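Speaker notes: Sorting at the source in the shared workplace
Zotent Facilities Forum, July session, 10:30 am

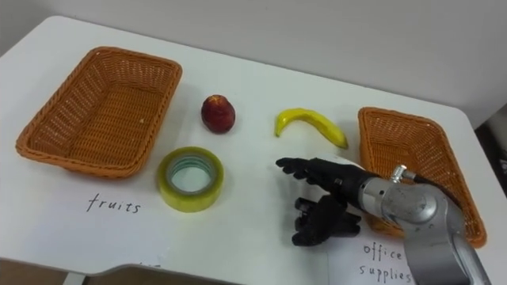 Slide 2. Acknowledge the host organisation and confirm that questions will be taken at the end.

Slide 3. Office kitchens at the Skurnum site serve 900 staff across 4 floors. Before the program began, food scraps and packaging went into the same bin, and the contractor rejected most organics loads as contaminated.

Slide 4. Labelling. Use one plain word per container, in lower case, placed in front of the container at reading height. Colour coding supports the word – it does not replace it.

Slide 5. Results. Weekly organics collected rose from 100 to 430 kilograms. Please note that the Bekov building joined part way through and is reported separately in the handout.

Pause for the cost table.

Slide 6. Next steps. Cleaning rosters will be revised before the second stage, and tenants will receive written notice of new collection times.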